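Review: Zadotora glove tracking kit, second revision

We ran the Zadotora kit on our tabletop handling line for a month, mostly to see whether its written procedure holds up. The hardware is competent. The 212-page practice guide that ships with it is the better half of the purchase.

The guide sets out three rules for demonstration recording. Marker faces stay toward the fixed camera through the whole grasp. The work surface is plain, matte and evenly lit. Objects are placed before the take begins and are not corrected by hand once it is running. Takes that break a rule are rejected whole, with no trimming.

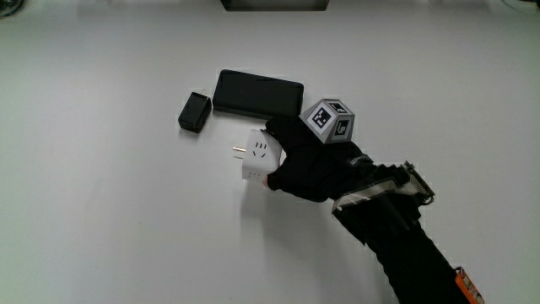 We applied the rules to 1265 takes of small electrical goods and kept 1242. Most rejects came from the first rule. Wrist rotation past the limit in the guide drops the pose estimate, and the Soniter software flags the gap but does not stop the take. It should.

Calibration is checked every 1000 frames against a Pumitz reference plate, sold separately. The guide treats the plate as required, so the price list should too.

Strap tension is the weak point in the text. The guide says "firm" and gives no value. Two operators read that differently, and their wrist offsets did not match until we wrote our own limit into the setup sheet.

Recommended for labs that already keep a setup log. Others should budget time to start one.

Related reviews
Qiu parallel gripper, long-term test
Pumitz reference plate, small format
Soniter capture software: release notes checked
Tabletop lighting for marker tracking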